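Daltlow opens desktop teardown bench for retired office PCs

Daltlow has added a desktop teardown bench to its parts recovery shop, the company said in December. The bench takes retired office towers and separates the parts that can be tested and sold again from the parts that go to scrap.

The first batch comes from Paewai, which is replacing the desktops in 6 of its branch offices. Towers are logged at the door, checked for missing screws and bent panels, and laid on their side before the side panel comes off. Work starts at 7 a.m. and the bench is cleared before the shop closes.

Ildikó Antal, who runs the bench, said the order of removal is fixed. Hard drives come out first and are kept apart from the rest until they have been wiped. Memory and processors follow. The power supply stays in the case until the board has been stripped, and its cables are folded out of the way of the sockets.

"The processor is the part we lose most often," Antal said. "If the lever is not all the way up, the chip drags and a pin bends. Then the board is scrap, and it was a good board that morning."

Each part goes from the case to a molded holder with a place of its own, so that nothing is set down loose on the table. The holder was drawn up by Zindska and went through 2 versions. The first had pockets that were too tight for drives with a thick label, and memory modules could be put in only one way around. The second has wider pockets and a long holder for memory.

A full teardown is planned at 15 minutes per tower, not counting the drive wipe. Antal said older cases with riveted drive cages take longer and are set aside for the end of the shift.

Tested memory and processors will be sold through Skukis, which already handles Daltlow's used monitors. Boards with working sockets are offered as sets with their heatsinks. Cases go to a metal recycler — the plastic card tabs are pulled first, as the recycler charges extra for mixed loads.

Daltlow plans to add 2 more benches if the Paewai batch keeps to the schedule. Laptops are not accepted for now. Firms that want to send desktops should remove asset tags and BIOS passwords before pickup, and list any towers that no longer power on.

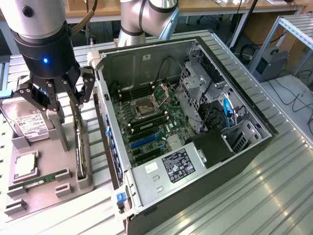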